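Ticket 328: Newsletter emails arriving with broken line spacing and missing footer
Product: Tritbridge Mail, hosted plan
Site: Hurside Allotment and Garden Society
Status: Resolved
Priority: Normal
Opened: 29th September

Problem as reported

Our monthly newsletter looks correct in the Tritbridge editor and in the preview pane. When it arrives, the gaps between paragraphs are doubled and the footer with our postal address and unsubscribe link is gone. The members who wrote in are all using the webmail from Ovstead. I sent a test to my own address, which is on a different provider, and the footer was there but the spacing was still wrong.

We have used the same template since April and have not edited it. The text is written in a word processor and pasted in. This month's issue is longer than usual as it includes the seed order form.

What I have tried already:
Cleared the browser cache and sent again. No change.
Sent from a second computer. No change.
Duplicated the April issue and sent it untouched. It arrived correctly, footer included.

Support reply 1

Thank you for the report, and for testing the April issue. A clean result from that copy means the template itself is fine, so we are looking at the content of this month's issue.

There are two separate faults here. We will take the footer first.

Some webmail services stop displaying a message once its code passes a certain size. The rest of the message is hidden behind a small link at the bottom, usually worded as "view entire message" or similar. The footer is the last thing in the email, so it is the first thing to disappear. Please ask one of the affected members to scroll to the bottom and look for a link of that kind.

Please also do the following and send us the results:
1. Open the issue in the editor.
2. Go to Settings, then Message Details.
3. Copy the line that starts with "Code size".
4. Switch one text block to source view and paste its contents into your reply.

Do not send the issue to the full list again until we have been through this.

Customer reply

The link is there. It says "Show full message" and the footer appears when it is clicked. The member had not noticed it.

I could not find Message Details. My Settings menu has General, Sender and Archive and nothing else.

The source view of the first text block is attached as a text file. It is a lot longer than I expected for two paragraphs about the water butts.

Support reply 2

Message Details is only shown to account owners. You are signed in as an editor, and we should have checked that before sending you there. We have read the code size from our side.

The text file explains both faults. Each paragraph pasted from the word processor has brought its own style settings with it, including a top margin and a bottom margin. Our template adds a bottom margin as well, and the two together give you the double gap. The same style settings are repeated on nearly every line, and that is what pushed the message over the display limit.

To fix an issue that has already been pasted:
1. Duplicate it, so the original is kept.
2. Click inside the first text block and select everything in it.
3. Choose Remove Formatting from the toolbar. Bold, italics and links will be lost and will need to be put back.
4. Repeat for each text block. The tool only works on one block at a time.
5. Save, close the issue and open it again before you send a test.

Step 5 matters. The preview is not rebuilt until the issue is reopened.

For future issues, paste with Ctrl+Shift+V, or Command+Shift+V on a Mac. This brings in the words with no styling.

Customer reply

I have done this for all 14 blocks. Spacing is now right in both accounts and the footer shows at Ovstead without clicking anything.

One problem left. The seed order table has collapsed into a single column. It had 20 rows with the variety, packet size and price.

Support reply 3

Remove Formatting also removes tables. Restore it as follows:
1. Open the original issue and find the block holding the table.
2. Do not copy it across. Add a new Table block to the cleaned issue.
3. Choose Import Rows and upload the order list as a CSV file.
4. Set the font size to 12 so the price column does not wrap on a phone.

If the list exists only in the newsletter, paste the table into a spreadsheet first and save it as CSV from there.

Customer reply

The table is back and reads properly on my phone. I sent it to the full list this afternoon and have had no complaints. Please close.

Resolution

Cause: pasted word processor styling, giving duplicate margins and an oversized message.
Fix: formatting removed block by block, table rebuilt from CSV.
Follow-up: help page on pasting text to be amended to mention tables. Request passed to the Tu editor group to show Code size to editors as well as owners.

Related reading from the Tritbridge help pages
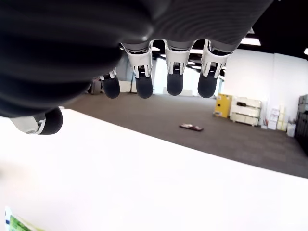
2 min read
Pasting text from other programs
How to bring in text without carrying over fonts, colors and margins. Covers the keyboard shortcuts and the Remove Formatting button.

Why is my footer missing?
Display limits in common webmail services and how to keep a long issue under them.

Roles and permissions
What owners, editors and viewers can see in the Settings menu.

This ticket is closed. To reopen it, reply to the last email you received from us and keep the ticket number in the subject line.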